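Print this page | E-mail this page

Section 4: Setting Up Your Kitchen Labels and Shelf List

Okay, so you've got the Tellel label printer out of the box and charged, and you've put in your first roll. Good! Now comes the part I like best, where you decide what lives where and give every bottle and jar a label that will stay put. I've done this in three kitchens now (mine, my sister's, and Lucimara Medeiros's, whose pantry is bigger than my bedroom), and the steps below are the ones I'd use again.

Before you start

You'll need the printer, one roll of the small labels (there are 300 on a roll, so you won't run out), a soft cloth, a little rubbing alcohol, and a flat surface you can take over for an afternoon. I start right after lunch, when the light in my kitchen is good.

CAUTION: Keep the alcohol away from the stove, and don't use it on painted tins. It took the flowers right off my Weerakoon tea caddy and I'm still sore about it.

4.1 Sort first, print later

1. Take everything off one shelf. Just one! If you empty the whole pantry you'll be eating dinner standing up.

2. Put tall bottles together at the back of your table and the jars and cups further forward, with a bit of space between them so you can read what's already printed on them.

3. Pull out anything with a worn or peeling label. Those get done first.

4. Taste, sniff or toss anything you can't name. A label that says "brown stuff" doesn't help anybody (ask me how I know).
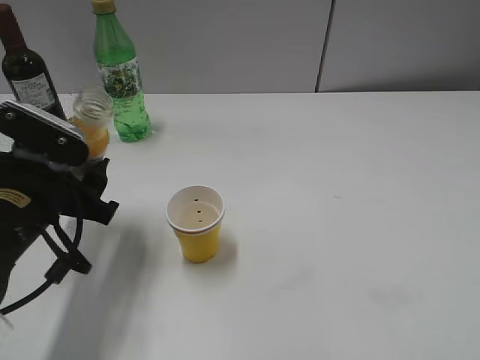
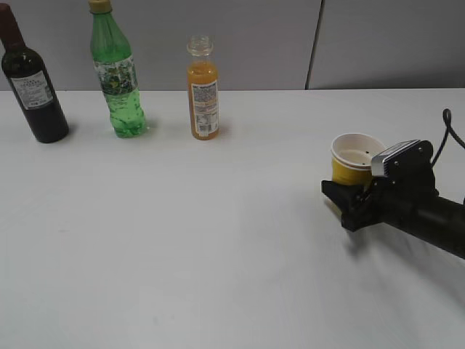

4.2 Clean the spot

5. Wipe the place where the label will go with the cloth and a drop of alcohol. Give it a full minute to dry.

6. For glass, pick a spot below the shoulder, where the side runs straight. Labels on a curve lift at the corners.

NOTE: Old glue is stubborn. Ritva Seppälä rubs it with cooking oil, leaves it for 10 minutes, then washes it with dish soap. I was doubtful, but it works beautifully — just make sure you get all the oil off before step 7.

4.3 Print

7. Hold the green button until the screen lights up, then choose KITCHEN from the menu.

8. Type the name of the food, press the down arrow, and type the month you opened it. I use short ones like FEB for February. The year is up to you, but for spices I'd put it in.

9. Press PRINT once. There's a little pause before anything happens, and if you press again you'll get two.

10. Peel from the corner with the notch and smooth it on from the middle out.

NOTE: If the print looks faint, go to SETTINGS, then DARKNESS, and move it up to 100. Mine came set much lower and the first batch looked like whispers. If you see error 662, the roll is in backwards. Open the lid, flip it and close it until it clicks.

4.4 Make your shelf list

11. Choose LIST, then NEW, and give it a shelf name. Mine are "oils," "sweet," and "high up."

12. Add each item from the label memory by pressing the star key. You don't have to type it all again, thank goodness.

13. Print the list on the wide roll and stick it inside the cupboard door at eye level.

CAUTION: Don't put the list on a door right above the kettle. Steam turns the paper gray in a few weeks. The Brorix plastic rolls do fit and they hold up better, though they cost more and they curl a bit when they're new.

Once the first shelf is back in place, go on to the next one or leave it for another day. The printer keeps your list until you clear it, so you can pick up where you stopped. Changing the battery is in Section 5.

14 comments | Shared 37 times

Contact Mumau Home Guides | Copyright Mumau | Back to top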